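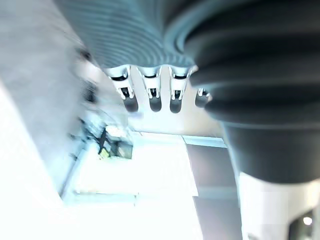
Four gripper fingers in a row, with dark bellows to the right.

The Case for a Published Start Time

Galleries that show artists' film have inherited a habit from the display of painting. The work is installed, the doors open, and the public is expected to arrive whenever it likes. For a short loop with no particular beginning, the habit does little harm. For a film with a structure, it means that most of the audience meets the work somewhere in the middle and leaves before it has come around again.

The recent presentation of Inetti at Endelgate illustrates the difficulty. The film runs 34 minutes and follows a rowing crew through a winter of training. Its first section is almost silent. Its last depends on a piece of radio commentary that can be understood only by someone who has heard the coach speak earlier on. The wall text gave the title, the format and the names of the funders. It did not give the running time, and the attendants had no means of telling visitors how far along the projection was.

Endelgate kept a tally during the first month. Of 589 people who entered the projection room, 42 stayed for the full length of the film. It would be unfair to blame the work for this, or to conclude that the public has lost its patience. The same film was later shown in the town hall at Lindlow, with rows of chairs and an advertised start at 2 p.m. By the organizers' account, very few people left early.

Some curators regard a timetable as a surrender to the movie theater. They argue that the freedom to wander is what separates the gallery from the auditorium, and that an artist who chooses the gallery has chosen that freedom as well. The argument deserves respect where the artist has in fact made such a choice. In many cases the choice was made by the building, the staffing budget and the supplier of the media player, which was set to repeat on the day of installation and left alone.

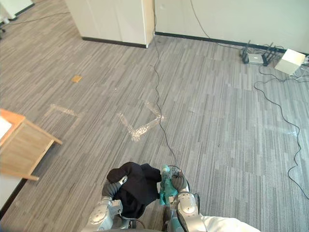
A reader in Lindlow has objected that timetables favor people with free afternoons. Anyone who visits on a lunch break, she wrote, "would sooner have ten minutes of a good film than a notice saying the next one starts at three." She added that she had seen Inetti in pieces, over several visits, and did not feel she had been shortchanged.

Her objection is a fair one, and it should shape the remedy. A published start time need not close the door to anyone. The projection can continue to repeat all day, and visitors may enter at any point, exactly as they do now. What changes is that a person who wishes to see the whole work is told when to come. The cost is a printed card at the entrance and some attention to the clock when the equipment is switched on in the morning.

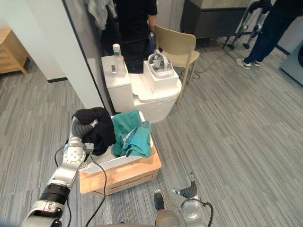 Funders could assist. The Aaltonen fund, which supports the touring of artists' film to smaller venues, already asks applicants to describe their arrangements for sound and blackout. It could reasonably ask for running times and seating in the same section of the form. Artists, for their part, should state in their loan agreements whether a work is meant to be seen from the beginning. Many have firm views on the matter and have never been asked for them.

Seating belongs to the same discussion. A single backless bench tells visitors that they are expected to move along shortly. Films about athletic endurance are often shown to people who are standing up, and the comparison does the institution no credit. Chairs with backs should be provided for any work longer than a quarter of an hour, and they should be placed where a latecomer can reach them without crossing the beam.

Endelgate is to show a second film by the same artist in August. The running time should be on the door.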